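3.2 Materials and serving conditions

The purpose of the second study was to find out whether the colour of a drinking vessel changes how bitter, how hot and how strong a cup of black coffee is judged to be when the coffee itself is held constant. Earlier work on this question has tended to compare a white cup with one coloured cup, and has often let the shape of the vessel vary along with its colour. We kept the shape fixed and varied only the glaze.

Four glazes were used: white, red, blue and a dark green. All mugs came from a single production run at the Uncombe pottery and were matched for height, wall thickness and weight. Each mug had a nominal capacity of 200 ml and was filled to the same level with a dosing pump. Mugs with visible chips, crazing or uneven glaze at the handle were set aside before the study began. The remaining mugs were washed in the same machine, on the same programme, and left to reach room temperature on open racks before use.

The coffee was a medium roast supplied by Jelen in sealed bags from one batch. It was ground immediately before brewing and brewed in a filter machine at a fixed ratio of coffee to water. Water was drawn from one tap, passed through a carbon filter and tested for hardness at the start of each session. A fresh pot was made for every group of participants, and any coffee held for longer than 11 minutes was poured away. Temperature was measured in the pot and again in the mug, after filling and just before the mug was handed over. The difference between the two mug readings did not vary with glaze.

3.3 Participants and procedure

We recruited 100 adults through notices in the Prekulness public library and in two nearby workplaces. All reported drinking coffee at least once a week. People who smoked, who had a cold on the day of testing, or who reported any difficulty in telling colours apart were not invited to take part. Testing took place in August, in a room with blinds drawn and with overhead lighting kept at one setting throughout.

Participants sat alone at a plain table and were given one mug at a time. They were told that the study concerned coffee and that several samples would be tasted; the mugs were not mentioned. After two sips they marked three line scales, each running from 0 to 100, for bitterness, perceived heat and strength. They then rinsed with water and ate part of an unsalted cracker. The next mug was brought in after a short pause. The order of glazes was balanced across participants with a Latin square, so that each glaze came first equally often.

At the end of the session participants were asked what they thought the study was about. Those who named the colour of the mugs were kept in the main analysis, but we repeated the analysis without them as a check. The pattern of results was the same in both cases, and only the full sample is reported below.

3.4 Treatment of the ratings

Ratings were read from the paper scales with a ruler and entered twice by different members of the team. Where the two entries differed by more than 2 points the sheet was measured again. Smaller differences were averaged. No ratings were removed as outliers.

Scale use differed a good deal from person to person - a few participants stayed within a narrow band near the middle, while others used nearly the whole line. Ratings were therefore centred within each participant before glazes were compared. We fitted a mixed model with glaze and serving position as fixed effects and participant as a random effect, following the general approach set out by Janssen for repeated tasting data. Serving position was included on the grounds that bitterness ratings often drift upwards over a session, and they did so in our data as well.

One limit of the design should be stated at this point. In every mug the rim was left white, a feature of the Uncombe range that we could not change. The drinker looking down at the coffee thus sees a ring of white between the dark liquid and the coloured outer wall, and the contrast at the surface of the drink may be closer across glazes than the contrast seen from the side. Figure 4 gives the view from overhead for the red glaze. Whether a fully coloured rim would strengthen the effect on bitterness is a question for later work, and we return to it in Section 5.

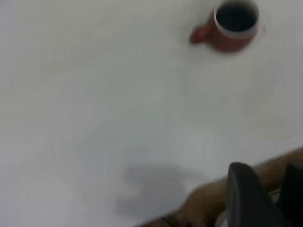 Figure 4. Red mug with white rim on a white tabletop, seen from almost directly overhead.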